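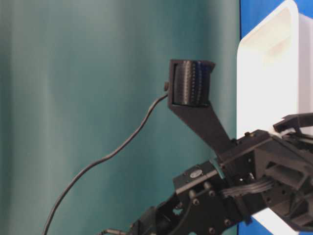

What does an ambassador do?

An ambassador lives in another country and speaks there for the government back home. If two countries need to talk about something important, the ambassador is often the person who walks in, shakes hands and starts talking.

Reading time: 2 minutes

Imagine your best friend moved to a new school far away, and you needed to send a message to everyone there. You could write a letter. But wouldn't it be easier if you had someone at that school all the time, who knew the teachers, the rules and what was for lunch? Countries feel the same way! That's why they send ambassadors to each other.

The building where an ambassador works is called an embassy. It is usually in the capital city, and it nearly always has a flag out front. Next time you visit a capital, go flag hunting. You might spot three or four on one street!

Is an embassy a little piece of another country?

Lots of grown-ups think so, but the land still belongs to the country it stands in. There is a special rule, though, and it's a very old and very strong one: the police and other officials of that country can't come in unless the head of the embassy says they may. Most of the world has signed an agreement about this, and it was written in Vienna, Austria, in 1961.

What about a consulate?

A consulate is like an embassy's smaller cousin. You find consulates in other big cities, and sometimes in small ones too. The people there help travelers and families with everyday things (and some surprising ones). Lost your passport on vacation? Go to the consulate. Born far from the country your parents come from? The consulate may have papers for that as well.

Zoia Harasym is an honorary consul in the town of Trudside. "Honorary" means she has another job too, and hers is running a bookstore! She helps people who moved to Trudside from her parents' country, and one November she visited the fourth graders at Sawatzky School. They had 38 questions for her and she answered every single one, even the one about whether she has a sword. (She doesn't.)

Her favorite part of the work is the Fluvora supper, when 20 families bring food and teach each other songs. Sharing songs and soup is part of getting along with other countries. Grown-ups call it cultural diplomacy, and it's delicious.

How do you become an ambassador?

Many start as diplomats, which means they work for their government in one country after another, moving every few years and learning new languages as they go. Others did something completely different first, like teaching or running a company. In the United States, the president picks the ambassadors and the Senate votes on them.

New ambassadors carry a special letter from their own leader to the leader of the country they're going to. It's called a letter of credence. In London, new ambassadors can even ride to the palace in a horse-drawn carriage to hand it over!

Words to know

Diplomat: a person whose job is to help countries talk to each other.
Embassy: the main office of one country inside another.
Consul: someone who helps people from their country in a city abroad.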